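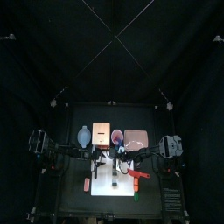 The back row: light blue dish, copper box with the slot, pink-rimmed cup, big pinkish container.

Sumathi Achari
Nov 26, 2023

OK, thread. People keep sending me the Cumier method for small clutter and asking if I'm going to try it. I've read the whole guide now, all 72 pages of it, and I have complaints.

The short version of Cumier, for anyone lucky enough to have missed it: you put your little odds and ends on a table with whatever containers you own, and you give every object a "home by shape." Boxy things go in boxy things, round things in round things. You're supposed to do this before you buy a single bin.

The before-you-buy part I like. I'll give them that one and then I'm done being nice for a while.

My problem starts with "home by shape." Who looks for things by shape? When I need a button I don't think "where are my flat round objects." I think "where are the buttons." My grandmother had a button tin. It was a tin for buttons. It worked for her whole life and she never read a guide.

Then there's the see-through rule. Cumier wants everything in clear or tinted plastic so you can "greet your belongings." I do not want to greet my belongings. I also don't believe seeing a thing means you'll find it. Look at that cup with the pink rim. You can tell there's something blue in there and something red. Great. What is it? You still have to tip it out.

And the big pinkish container has the opposite trouble. It's roomy, it's got nice rounded corners, and I can tell you exactly what happens to a container that size in a normal house. It becomes the place where batteries and birthday candles go to meet.

The slotted box is my favorite of the lot and the guide hates it. "Closed forms hide intention," page whatever. A box with a slot is the clearest container there is! You know what to do with it. Thing goes in slot. Even my nephew Vignesh gets that and he can't get a sock into a hamper.

Several of you have asked about the Briltness people, who sell the starter set that goes with the guide. $32. For containers. To go with a method whose first rule is don't buy containers. I read the page twice thinking I'd missed a joke.
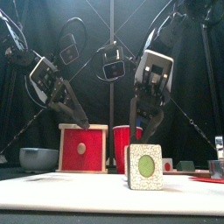 Moving on to the part where they tell you where to stand things. Cumier says tall at the back, short at the front, "like a class photo." Fine on a shelf. On a table it falls apart the minute you reach over something. A cup behind a block is a cup you're going to knock over with your wrist. I have done this with pens, with rice, and once with beads, and I was finding beads until September.

The guide's answer to that is "slow your hands." My hands are a normal speed, thank you.

Shobha Chettiar replied to an earlier post of mine saying I'm being unfair and that a table layout is only meant to be temporary. Shobha, I love you, have you ever seen a temporary table layout? Mine had mail on it by dinner.

She also says open boxes are better for kids' stuff because kids won't deal with lids. That one I agree with completely. Lids are where tidying goes to die. If you want something put away by anyone under ten (or my husband), leave the top off.

What I don't agree with is the color thing. "Red calls, blue rests." So your everyday objects go in red and your sometimes objects go in blue. Does anybody's house run like that? I have a red cup because the red cup was on sale. It isn't calling me.

If you do have a red box AND a red cup, by the way, the guide has them both "calling" from the same corner of the table, so now which one is the everyday one? I wrote to the address at the back and asked. Got a newsletter.

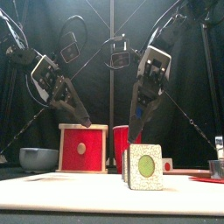 Photo: Divya Kandasamy

Patterned things get their own chapter. They're "noise," and they go behind a door. Look at the block next to the red cup and tell me it's noise. It's the one thing you'd spot from the other side of the room. If I wanted my family to quit losing something, I'd give it a loud pattern and leave it out.

I did try the method, before anyone says it. Seven days on my kitchen junk drawer, by the book. Day one looked lovely. By the end I had a round thing full of round things, and tape in a place I can only describe as "philosophically correct." I used to know where the tape was.

Narayanan Pai from the Flirndale swap group tried it on his workbench and says it's working for him. He also says he skipped the colors, the shapes and the see-through rule, so I'd like to know which part is working.

My guess is the plain part. Clear the surface, put out what you have, look at it for a minute, get rid of what you don't want. You could fit that on the back of an envelope. It was on the back of an envelope on my aunt's fridge.

Somebody's going to ask what I do, so: stuff gets stored by what it's for. Open top if I use it every week. Masking tape label with an actual word on it. One container is allowed to be a mess and I check it when it's full. I have four of these going right now and over a year in I can still find the scissors.

Could be the method's better for big things, closets or a garage. I haven't tested it there and I'm not planning to. If you have, tell me, and please say how long ago you did it. I don't trust any organizing review written the same afternoon.

Also, if anyone bought the Briltness set and wants to talk me out of my attitude, replies are open. I'd mostly like to know if the lids fit.

Edit for Divya, who asked: yes, I'd keep the light blue dish. No idea what I'd put in it. Probably garlic.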